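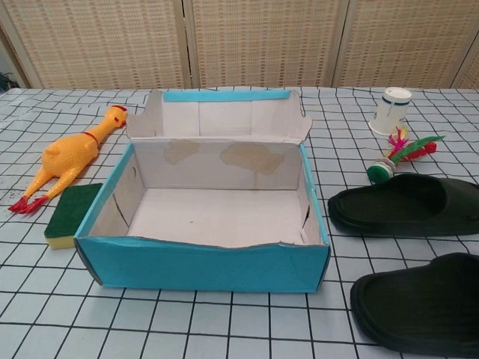
Posting a birthday present in its own gift box – do I need an outer box?

Fiorella Messina
Posted 15 April 2026

Hi all. Need to send my niece her birthday present, she's up in Kelatska and I'm useless at this sort of thing. It's a mug and a jumper, already in a nice covered gift box with the lid attached. Can I just stick a label on the lid and take it to the post office? Or does it have to go inside something else. Don't want to pay for a bigger parcel if I can help it. Also is brown paper still allowed, my mum swears it isn't. Birthday is in 9 days so would like to get it off tomorrow if poss. Thanks

Sheldon Melnyk
Outer box, every time. Gift boxes are thin card and the corners go first, specially with a mug in there. Sent one to my brother without and it arrived flat on one side.

What I'd do:
Mug inside the jumper, sleeves stuffed into the mug. Wrap it round tight.
Tape the lid down with something that peels off, or just tie string round it.
Plain brown box a bit bigger all round, scrunched newspaper in the gaps, top and bottom too. Shake it. If it moves, more newspaper.
Parcel tape along every seam, not just the middle one.

Ask at the corner shop for a box, they're glad to get rid. And put a bit of paper inside with both adresses on in case the label comes off.

Brown paper is fine as far as I know but it rips, and string on the outside of a parcel can catch in the sorting machines. I don't bother with either.

Josée Poirier
just use a padded bag?? mine always get there

Wayne MacLeod
Padded bag's no good for a mug, Josée, sorry. Agree with Sheldon mostly. Only thing I'd add – measure it before you go. Our counter charges by size as well as weight and I once paid for the next size up over 2 cm of bulging lid. Was livid. If it's close, send the jumper on its own in a bag and the mug in a small box, sometimes works out cheaper, sometimes doesnt. Get proof of posting either way, it's free at ours.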